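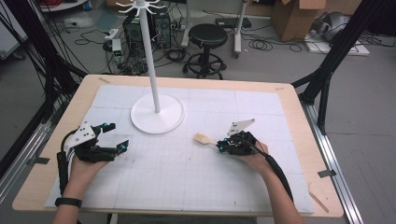 Hands first: an open day at Vimgate

Share 31 | Comments 60

The Vimgate laboratory occupies the ground floor of a former dye store on the Eskola side of the canal. It opens its doors twice a year, in spring and again in November, and the spring session on May 5, 2024 was given over to one subject: how to record a person doing a household job well enough for a robot to learn it.

The programme listed three stations. Two of them had finished machinery on show, including the Adar arm, which sorted plastic lids throughout the afternoon at a steady and unremarkable pace. The third station had a table, a mat, a mug tree and a pair of grippers worn out of the same workshop's parts bin. It drew the longest queue.

Pirjo Karppinen runs the recording work. Her explanation to each group was short. An operator takes a gripper in each hand and does the task with the grippers instead of with fingers. The position of each tool is logged while this goes on, along with the opening of its jaws and whatever the cameras see. No robot takes part. The record is later used to train a controller for an arm fitted with matching jaws.

"If the operator can't do it with two flat pads, the arm won't do it either," she said. "We find that out in a minute and it costs us nothing."

The limits are plain once the tools are in use. A gripper has one degree of freedom at the jaws. It can't roll an object between its fingers, so a stick picked up at the wrong angle has to be put down and taken again, or passed to the other side. Visitors who tried it tended to close the jaws too early and push the object away. Most improved by their fourth or fifth attempt, and several became noticeably slower as they did so.

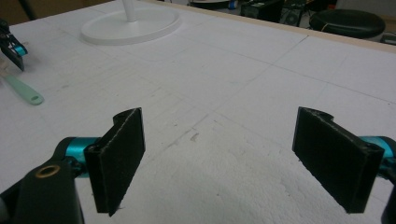 Sointu Pelkonen

The pads are the part that receives most attention from the engineers. They are flat and black, with a fine texture on the gripping face, and each is carried on a moulded bracket. The edges go grey with use. Dorota Zalewska, who looks after the hardware, replaces them by feel and keeps a written log of each change. A new pad grips slightly better than an old one, and a model trained on recordings from both will have seen two different tools.

She was less interested in the mat, which visitors asked about more often. Its grid lines help with placing objects between takes. The starting position has to vary, but in a known way, and a line on the surface is quicker to read than a ruler. Small dents and scuffs are left alone. A kitchen worktop has them as well.

The present collection stands at 2,651 accepted recordings. Karppinen's target for the first training run was 1,000, and it was passed during the winter. The extra material was gathered after early tests showed the controller doing well with the stand in the middle of the table and badly when it was moved to either side. The fault lay in the recordings: operators had been setting it down in much the same place every time.

Each take is checked by a second person. Elsa Oksanen, one of the reviewers, rejects a recording if the operator's hand hesitates for long near the object, or if the tool leaves the tracked area. She keeps clumsy takes that end well. A dropped item that is picked up again is useful, in her view, as the arm will drop things too.

Funding comes partly from Zestow, a supplier of fittings for assisted-living flats. Its representative at the open day, Sirkka Pesonen, would not give a date for a product. She wants a machine that can clear a draining rack and put the contents away without supervision. The Vimgate team regards the first half of that as feasible and the second as a matter of cupboards, which differ from one flat to the next.

Questions at the close were mostly about speed. Karppinen's answer was that the arm currently takes three times as long as a practised operator, and that the team has made no attempt to shorten this. The next round of recordings will deal with objects hung at different heights.

31 shares
60 comments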